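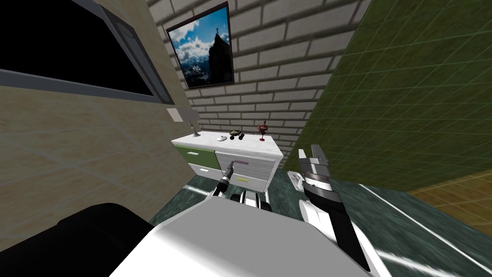

Slow reports and the people who wait for them

Tobiloba Aliyu has worked with spreadsheets and reporting databases for most of her career, and she speaks of them with patience. At Dolance, where she looks after the sales reports, one workbook used to take 75 minutes to refresh every morning.

"People would start it and go for coffee," she told me. "Then they came back and it was still at the same table."

The workbook collected 900 small files from a shared folder, one for each store and month. Every file was opened, cleaned and joined to the product list. Aliyu's first idea was to buy a faster computer, and she is a little embarrassed by this today.

"I did not look at the steps. The join was done inside the function, so it was done again for each file. I had written it myself, two years before."

She moved the join to the end, so that it happens once, and she removed the columns which were not used in any chart. The refresh now takes 3 minutes. 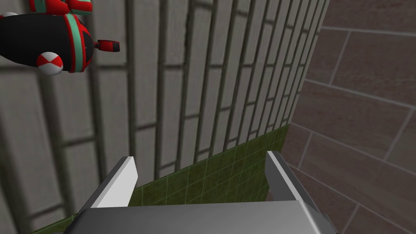 I asked if her colleagues were pleased. "Most of them, yes. One person in the Sostadow office asked where her column had gone. It was the colour code. I put it back the same afternoon."

Since November she keeps a short page of notes beside each query, with the name of the source and the reason for every filter. It is a habit she learned from a former manager at Graken, who refused to accept any report without it.

"At that time I found him very strict. But when you open an old query and there is a filter you don't understand, you are afraid to touch it."

Her next work is the stock report, which still depends on dates typed by hand.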